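Dustado Drawer & Desk Tray

Code 2515 | Black | 762 in stock

Every home has a drawer where batteries, string and foreign coins go to retire. The Dustado won't make you a tidier person, but it will give the mess a wall to lean on. It has an open top, rounded corners and no lid to lose.

Prernberg have been making trays for 11 years and are still, apparently, not bored of it.
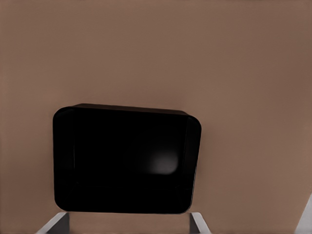 Size and care

133 mm deep, so measure your drawer first – we do get them back. Wash in warm soapy water. Keep it out of the dishwasher, however tempting.

Delivery and returns

Sent from our Clesis warehouse in two to three working days. Unused trays can come back within 30 days. Trays that have held paint, bait or soup are yours for good.

Goes well with

Mwakalinga drawer liner, grey
Prernberg label set (optimists only)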